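The Flemance Cure

1. Saturday

Fotini Pappas paid 155 for the cloth. Her brother Thanasis heard the price twice, because he asked her to repeat it.

"It takes the ache out of your knees," she said. "A man in Tomivov threw away his cane."

"Did you see the cane?"

"Why would I see it? He threw it away."

The leaflet claimed 1,239 happy customers. Thanasis wondered who had called them all. He asked what the stuff was made of, and Fotini said it came from the springs at Flemance, as if you could weave water.

She wore it over her knees through dinner and got up once for salt. "See?" she said. He had seen her get up for salt all his life.

Later he looked for the washing instructions. There was a label, so he put on his glasses and bent down to the green tabletop.
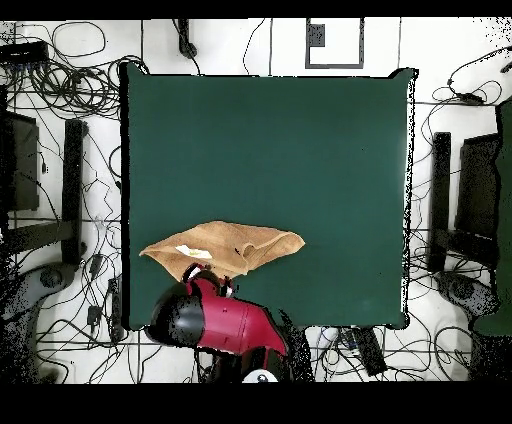

2. The Stairs

Mrs. Stefanou lived up 50 steps, and Fotini meant to climb them all. Thanasis went behind her with his hands out.

She stopped at the second landing, breathing hard.

"Knees?" he said.

"Lungs. They sell a different one for lungs."

He sat down on the step beside her and asked how much.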